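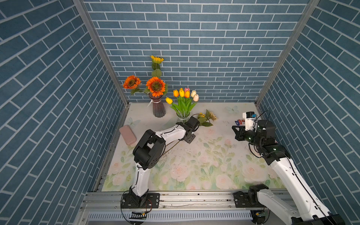

Fake flowers, then

27 November 2024

I have been rude about artificial flowers for most of my adult life. My grandmother had a bowl of silk roses on the landing that held the dust of four decades, and I assumed that was how all of them ended up. So when my friend Lucienne Poulain told me she'd stopped buying fresh bunches altogether, I made a face, and she told me to go away and try it before I moaned.

I've tried it. I'm still moaning, but less.

Tulips first. I'll admit the tulips are decent in clear glass, which I'd been told was a mistake because you can see the stems. The stems are green and fairly plain and they don't bother me. Mixed colours help -- yellow, pink, orange, a white one and a pale peach. If they were all red I think they'd look like a dentist's waiting room. What I don't believe is the claim, repeated on every shop page, that guests "won't know". Mine would know. Tulips in November, for a start.

The sunflowers are harder to like from the front. The big orange ones have a brown centre that is trying very hard, and they need the dark ribbed vase to calm them down. I'd lose the white ribbon, personally. Lucienne says the ribbon is the whole point. We've left it there.

Where I did soften was the back of the flower. I always check the back, the same way I look under a chair before buying it, and I expected a plastic cup and a blob of glue. The smaller yellow kind has pointed green sepals that go paler at the tips, and a leaf with little serrated edges. Somebody took trouble over a part that mostly faces the wall.
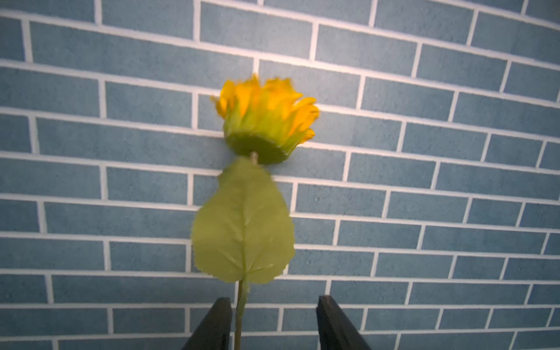

Would I buy more?

Two more stems, perhaps, and only yellow. I've seen the big arrangements in the window at Karimi and they still look like a hotel lobby to me. I also want to know how these are after a year near a radiator, so ask me again next April.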